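SKERNVILLE SWAP SHED NEWS

Bins, brushes and the odds-and-ends problem

Quick one this time, the printer wants it by noon and I still have the van to unload. Lots to get through, so forgive the short sentences.

First the good bit. 2,161 items through the shed since March. That is clothes, books, kitchen stuff, toys, the lot. Lina Hourani keeps the tally in the green book and she added it up twice before she let me print it. Best run we have had, and most of it went out again to somebody who wanted it. Thank you to everyone who dropped off and everyone who took home.

Now the moan. Odds and ends.

You all know what I mean. One building block. A cup with no set. The bag you fill when you clear out the bottom of the bathroom cupboard and the back of the toy box on the same afternoon, and it all goes in together. We get a lot of these bags. They used to go straight on the long table and the long table looked like a yard sale after a hailstorm. Folks would pick through, move it all six inches to the left, and go home with a paperback.

So we have gone over to metal bins. Gray ones, sloping sides, nothing fancy. Gwenllian Edwards found them when the Gerkstead cannery was clearing out and we got them for the cost of the gas. They are ugly. They are scuffed. They weigh a ton if you try to lift one full, so please don't, get somebody on the other end. But they don't crack like the plastic totes did, and you can tip one out and sweep it clean in a minute.

How it works from now on:

Mixed bags get tipped in a sorting bin when you arrive. Don't leave them tied up by the door. We had a tied bag sit there the best part of a month and there was a banana in it.

Whoever is on shift sorts from the bin to the shelves. Toys left wall. Kitchen back wall. Bath and hair stuff goes in the washing tub first, no exceptions, see below.

Anything still in the bin at close goes in the penny crate. Penny crate gets emptied at the end of the month. If you want something out of it, just take it, put a coin in the jar or don't.

Hair stuff. OK. We do take brushes and combs. Some sheds don't, Marar won't touch them, and I get why. But a decent round brush costs real money new and there is nothing wrong with one that has been cleaned right. Pull the hair out before you bring it. Please. A wide comb run down the rows does most of it, and a pair of nail scissors gets the rest, snip along the barrel and lift. Then we soak them, warm water and a good squirt of dish soap, bristles down on a towel to dry overnight. Wooden handles don't get soaked, only wiped. If the brush smells of hairspray after all that it goes round again.

Loose toy blocks. We have a jar system now, by size and by what fits what. If it doesn't fit anything it goes in the bath toy basket and the under-fives don't care. Same for small lumpy things that used to belong to a bigger thing. Kids find a use. My neighbor's boy built an entire zoo last visit and I could not tell you what one of the animals was, but he could.

Balls. The shiny see-through kind go fastest of anything we have, I don't know why. Never seen one last an hour on the shelf. If you have some at home under a couch, bring them.

Cups. Single cups are fine! I know I sounded grumpy up top. Plastic ones with a handle get borrowed for the paint table and the sandpit, so they never go to waste. Chipped china is a no, sorry, we can't take the risk with little hands about. Glass goes on the high shelf, wraped in paper please.
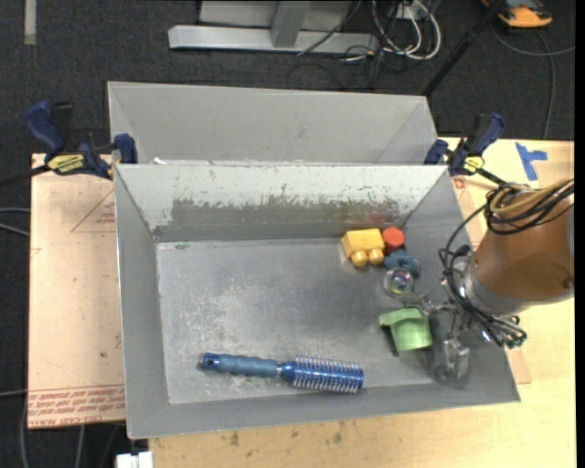
Gwenllian Edwards wrote in that the brushes should have a bin to themselves, and that she is tired of fishing one out from in among the blocks and cups. Two bins side by side, she says, one for anything that touches a head and one for anything that doesn't, and paint the words on the front so there is no arguing. She also says that if a toy has been in with a hairbrush it ought to get a wash too, whether it looks clean or not.

Fair point and I have no comeback. Two bins it is. If anybody has a half can of white paint and a steady hand, I would be glad of both. My own lettering is a disgrace, ask anyone who has tried to read the parking sign.

She also asked about rubbing down the bins where the coating has worn through. We will get to it. There is a sheet of sandpaper in the drawer under the kettle if you're at a loose end on your shift.

Other bits, fast.

Shifts. We are 3 short for next month. It's two hours, there is tea, the heater works now. Put your name on the sheet inside the door or catch Lina.

Jars. Still after big ones with lids. Pickle size. Wash out the pickle smell if you can, the last batch made the marbles a bit much.

Stameo shed has asked if we would trade puzzles with them. They have a mountain of them and so do we, so it would be a change of mountain. I said yes. Please check yours for missing peices before it goes in the trade box, and if one is missing write it on the lid. People don't mind if they know.

Lost and found. One glove, left hand, brown. One umbrella. A set of keys with a bottle opener on it, somebody must be missing those by now.

Shelf space. Winter coats will start coming soon and they eat the back rail. If you have one to give, hold it till the rail is up. 15 hangers left as I write this, and they are the wire sort, so spares are welcome, wooden or plastic.

Last thing, the side door sticks. Lift and push. Don't kick it.

Right, van.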